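Picking a first book for a new reading group in Otdale
Posted in Books and Reading Groups, 2018-07-20

I'm starting a reading group in Otdale and I'm so excited I've barely slept! We have nine people signed up, a back room at the library and a kettle. What we don't have is a first book. I put three suggestions round by email and got nine different replies, including one for a history of canals in two volumes.

The ages run from 19 to 74. A few of them read a book a week and a couple haven't finished a novel since school, and I'd love to keep all of them. How did your group choose its first one? Should I just pick something myself, or is that bossy? And how long is too long? The one I'm secretly hoping for is 460 pages.

plirkport_pages

Theda Thiele
Oh, how lovely, congratulations! Pick it yourself. It really isn't bossy, people are usually relieved, and you can hand the choosing over from the second meeting onwards. Our group in Paiva has been going since May of last year and I chose the first book without asking a soul.

I'd save your 460 pages for later in the year, when everyone knows each other. Start with something you can read in a weekend. We did a collection of short stories, and it was perfect for the two who hadn't managed to get to the end – they'd read four or five of the stories and had plenty to say about those. One of them argued with me for half an hour over a story that's only six pages long. I loved it!

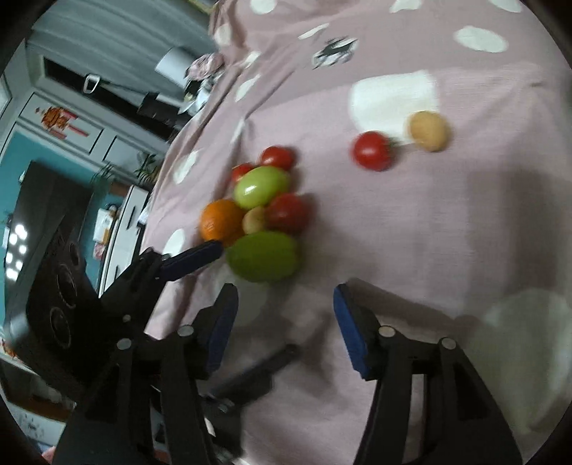 After that we went over to a rota. Whoever's turn it is brings two titles to the meeting, says a few words about each and we vote with our hands up. The loser can come back another month. It means you get a real mixture, and I've ended up loving things I would never have taken off the shelf (a whole book about moss, for one).

Do check how many copies your library can get hold of before you announce anything. Ours can borrow sets from other branches if we ask 39 days ahead, which sounds fussy but is what the form says. Ask about large print and audio at the same time. Three of ours listen to everything while they're doing the ironing or driving, and they often remember more of it than I do.

As for the evening itself, we keep the talking to 90 minutes and bring four or five questions along in case it goes quiet. "Which person in it would you least like to share a train carriage with?" has never failed yet. Do come back and say what you chose!

kurnunska_reader
short stories never work, people only read the first one. go for a thriller. we did one with 60 chapters and everybody finished, even my brother in law

Margin Notes
I agree with Theda about choosing the first one yourself, though I'd pick a short novel over stories so that you're all talking about the same thing. Anything under 200 pages is good. Novels that have been made into films are great fun too, as you can watch the film together afterwards and be outraged about what they changed.

I'd also tell people from the start that they're welcome if they haven't finished. We say it in every email and it has kept at least two of our members coming. The only rule is that they can't complain when we give away the ending!

plirkport_pages
Thank you all, this is brilliant! I'm going to choose a short novel and stop asking for opinions by email. Theda, I'm pinching the train carriage question. The canals can go into the vote for the second month.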